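4. Instalar o subcolchão aquecido Graker na cama
Manual do utilizador, rev. 2026. Ler antes de ligar à corrente.
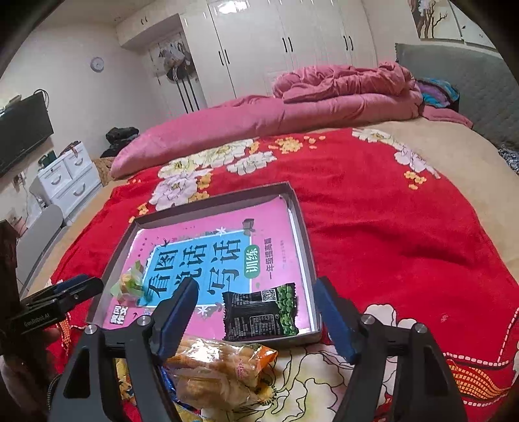 Kerstin Løken pediu que isto ficasse logo no princípio: o comando vai sempre do lado de fora do colchão, nunca por baixo da almofada. Na casa dela ficou tapado uma noite inteira e a protecção térmica disparou às tantas. Diz também que o passo 3 devia estar em maiúsculas. Não está, mas leiam-no duas vezes.

Antes de começar
Colchão sem lençóis. Tomada com terra a menos de dois metros. Nada de extensões enroladas.
Modelo de casal: duas zonas, dois comandos. Modelo individual: só um, saltar o passo 6.

Montagem
1. Abrir o subcolchão em cima da cama, etiqueta Graker virada para cima, do lado dos pés. Se ficar do lado da cabeceira, rodar.
2. Alisar com a mão do centro para fora. Sem dobras. Uma dobra pequena também conta.
3. Prender os elásticos nos quatro cantos do colchão. Só no colchão — nunca no estrado, nem nas ripas articuladas.
4. Passar o cabo pela lateral, sem o entalar entre o colchão e a cabeceira.
5. Encaixar a ficha do comando no conector do subcolchão até ouvir o clique. Se não clica, está ao contrário.
6. Repetir para a segunda zona. Comando A à esquerda, comando B à direita (visto dos pés da cama).
7. Pôr o lençol de baixo por cima. Algodão ou flanela, tanto faz. Esticar bem.
8. Ligar à tomada. A luz do comando pisca e depois fica fixa.

CUIDADO: não usar dobrado, molhado ou com alfinetes. Não usar com bebés nem com pessoas insensíveis ao calor. Não juntar botija de água quente.

Primeiro aquecimento
Pôr no nível máximo, com a cama feita, 16 minutos. Pode cheirar um pouco a novo, passa. Depois baixar para o nível 2 ou 3. Desliga sozinho ao fim de 8 horas; para religar, carregar no botão durante dois segundos.

Nota: cobertores pesados retêm mais calor. Com edredão grosso começar sempre no nível 1.

Erros no comando
Luz a piscar depressa: conector mal metido. Desligar da tomada, voltar ao passo 5.
Código 77: temperatura acima do limite. Desligar, destapar a cama, deixar arrefecer uma hora. Se voltar a aparecer, não usar mais e contactar a asistência.
Sem luz: experimentar outra tomada antes de telefonar.

Lavagem
Tirar os comandos primeiro. Programa delicado, 30 graus, sem centrifugar. Secar estendido na horizontal, à sombra. Não passar a ferro, não limpar a seco. Só voltar a ligar quando estiver completamente seco, conectores incluidos.

Guardar no verão
A partir de maio, mais ou menos. Enrolar largo, sem vincar, e não pôr nada pesado em cima. Comandos num saco à parte.

Peças e garantia: Drastside, balcão Midtbø, ao cuidado de Ylva Berge. Fechado ao domingo. Levar o talão e o número de série (está na etiqueta, lado de trás).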